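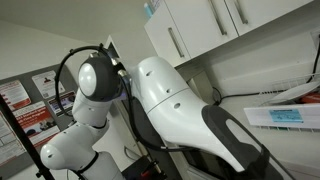
Cable looped over the joint, with clips along the arch.

Ellik cable clips and wrap straps – a review after one long summer

I put off buying these for ages. Our arm came with a handful of zip ties and a cheerful note about "routing cables to suit", and for months that's how we ran it, snipping and re-tying every time a program changed. By July I was so tired of it that I ordered the Ellik starter pack from Temba, 8 clips and a bundle of straps, and I'm happy to say I haven't picked up the side cutters much since.

The clips are the good part. They snap on with a thumb, they hold a thick cable without pinching it, and they open again when you want them to (the Valirska ones we tried earlier had to be pried off with a screwdriver, and I still have the scar on my knuckle). I like a generous loop up over the joint, so I set two clips on the arch and left the rest of the run loose enough to follow the arm around. My advice is to jog every joint slowly to the ends of the travel you really use before you decide where anything goes. I moved mine three times and was glad I did!

The straps are fine, a bit plain. Wrap them snug, never tight, and keep them clear of the screw recesses or you'll be taking them off again the first time a cover has to come off. Give them a wipe every 50 hours or so, as grit gets in the fuzzy side and they start to slip.

Two grumbles. The instructions are one folded sheet with tiny drawings, and they don't say a word about connectors, so please leave some slack at the fittings – a cable that tugs there will give you grief long before a clip does. And the pack could do with a couple more of the large clips. Senia sells them singly, but shipping cost me more than the clips did.

Four stars from me, and I've already ordered a second pack.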